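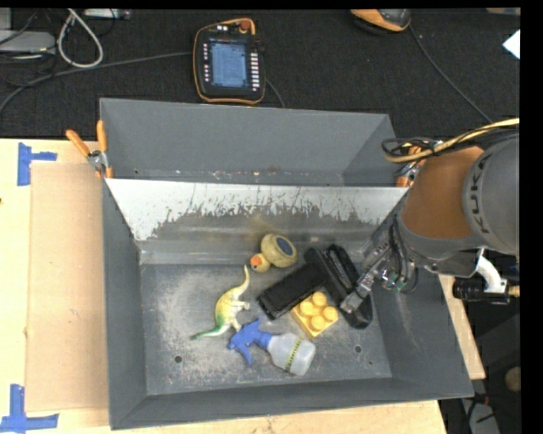

Who may work at a bin-picking station?
Any member of staff who has completed the station induction and signed the register kept by the Automation Safety Office. Visitors may observe from behind the floor line but may not handle the pendant.

Which rules apply?
The Tesel Code of Practice for Robot Work Areas applies to all stations at the Trokier site. This page covers the questions most often put to the Office. Where the two differ, the Code takes precedence.

What is the speed limit during set-up?
The tool must not move faster than 180 mm per second while any person is inside the floor line. Full speed is allowed only when the line is clear and the operator has confirmed this aloud.

May I reach into the bin to move an object?
Only with the robot stopped and the pendant in your own hand or that of a named second person. Lowering the speed does not count as a stop.

Which objects may be used for picking trials?
Toys, household goods and similar small items are permitted if they have no sharp edges and weigh no more than 300 g. Bottles must be emptied and rinsed before use – this includes bottles that have held only water. Glass and aerosols are not permitted.

How should the bin be secured?
It must be held to the table so that it cannot shift if the arm touches a wall. Clamps are acceptable. Check them at the start of each session and after any contact between the gripper and the bin.

Are cables allowed to cross the floor?
A pendant cable may, provided that it does not cross the marked walkway. Other cables should be tied back or covered.

What must I do after a collision?
Press the emergency stop, leave the objects as they are and complete form 1559. The station may be restarted once a supervisor has inspected the gripper. Reports are to be sent within 30 minutes, however minor the contact.

How often is the induction repeated?
Once a year, in November. Staff who miss it are removed from the register until they attend a later session.

Whom should I contact?
Geeta Dhillon for inductions and the register. Josefien Van Hecke for collision reports and any request to depart from the Code.

Last reviewed: 1/9/20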